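Pressemitteilung

Körbe, Schüsseln, Eimer: Vilberg räumt im August die Haushaltsecke um

Ich schreibe unsere Pressemitteilungen ja immer selbst, und wer schon mal eine von mir bekommen hat, weiß, dass sie gern etwas länger werden. Diesmal geht es um Plastik. Genauer gesagt um Körbe, Schüsseln und Eimer, also um die Sachen, die in jeder Wohnung irgendwo herumstehen und die man erst bemerkt, wenn man über sie stolpert (ich jedenfalls, meistens abends im Flur).

Ab August gibt es bei Vilberg eine eigene Abteilung für alles, worin man im Haushalt etwas verstauen, tragen oder einweichen kann. Bisher stand das bei uns verteilt: die Körbe hinten bei den Wäscheständern, die Schüsseln bei den Töpfen und die Eimer, fragen Sie mich bitte nicht warum, neben den Grillanzündern. Jetzt kommt alles zusammen nach vorne, gleich links neben die Kasse, und Stofftücher und Lappen legen wir direkt dazu. Ich freue mich darauf wirklich wie ein Kind!

Angefangen hat es mit meinem eigenen Badezimmerschrank. Ich wollte ihn an einem Vormittag ausräumen und saß um 19 Uhr immer noch auf dem Boden, um mich herum Handtücher, Putzlappen und ein Haufen Behälter, von denen kein einziger in den anderen passte. Eckig in rund, rund in eckig, zu hoch, zu breit. Am nächsten Morgen bin ich in den Laden gegangen und habe angefangen, unser Sortiment ineinanderzustapeln, und da sah es leider genauso aus wie bei mir zu Hause. Also haben wir neu ausgesucht.

Dazugekommen sind zwei Serien. Die eine heißt Lutik und ist die bunte: Körbe mit durchbrochenen Wänden und Schüsseln in Farben, die man auch im Keller bei schlechtem Licht wiederfindet. Ich finde kräftige Farben beim Aufräumen ungeheuer praktisch, in meiner Familie weiß inzwischen jeder, dass Grün fürs Bad ist und Blau für alles, was noch zusammengelegt werden muss. Die andere Serie kommt von Rangel und ist ruhiger, viel Schwarz und Grau, eher hohe Formen für die Ecke neben dem Schreibtisch oder unter der Spüle. Beide Serien gibt es in 8 Größen, und die kleinen passen in die großen. Das habe ich selbst ausprobiert, einen ganzen Nachmittag lang, sehr zum Vergnügen unserer Kundschaft.

Für den Start haben wir 2000 Teile bestellt. Das klingt nach viel und es ist auch viel, unser Lager in der Nandent-Passage ist bis unter die Decke voll, und wer in den nächsten Wochen bei uns nach Blumenerde fragt, muss bitte ein bisschen Geduld mitbringen. Die steht ganz hinten.

Zur Eröffnung der Abteilung bauen wir einen großen Holztisch auf, an dem jeder anfassen, umdrehen, stapeln und ausprobieren darf. Bringen Sie ruhig Ihren eigenen Korb von zu Hause mit, dann schauen wir gemeinsam, was hineinpasst! Wer seinen alten, gesprungenen Eimer dalassen möchte, kann auch das tun, wir sammeln Kunststoff in einer Gitterbox am Hintereingang und geben ihn gesammelt beim Wertstoffhof ab. Und wer einfach nur gucken will, bekommt trotzdem einen Kaffee.

Außerdem gibt es an der Kasse ein kleines Faltblatt mit meinen Aufräumnotizen. Ich bin keine Expertin, das sage ich lieber gleich, aber ein paar Dinge haben sich bei mir bewährt: Lappen rollen, Schüsseln kopfüber lagern, damit kein Staub hineinkommt, und den Wäschekorb nie größer kaufen als das, was man noch die Treppe hinauftragen kann.

Redaktionen dürfen Text und Bild kostenlos verwenden. Über ein Belegexemplar freue ich mich, ich hefte sie alle ab. Rückfragen am liebsten telefonisch im Laden, vormittags bin ich meistens vorne, nachmittags im Lager, und da höre ich das Klingeln schlecht.

Vilberg Haushaltswaren, Nandent-Passage
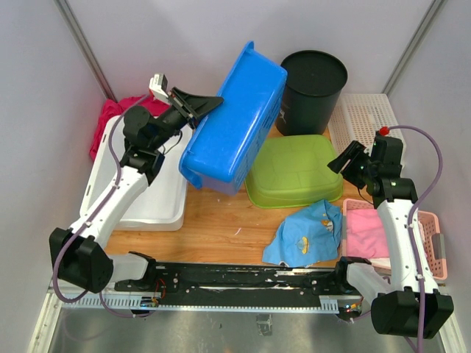 Blauer Korb, limettengrüne Schüssel und schwarzer Behälter auf dem Holztisch. Abdruck honorarfrei.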